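1/5 Waschversuch Baumwolle, Teil 2. Frage: Wie stark läuft bedruckter Jersey bei 40 Grad gegenüber 60 Grad ein?

2/5 Messstrecke 48 cm, mit Faden markiert. Je Temperatur 10 Wäschen, Trocknung liegend.
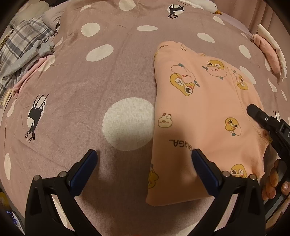

3/5 Bei 60 Grad liegt der Längsverlust nach der letzten Wäsche bei 31 mm, quer deutlich darunter. Der größte Teil entsteht in den ersten drei Durchgängen.

4/5 Bei 40 Grad bleibt es einstellig. Schleuderdrehzahl ohne messbaren Einfluss.

5/5 Trockner folgt.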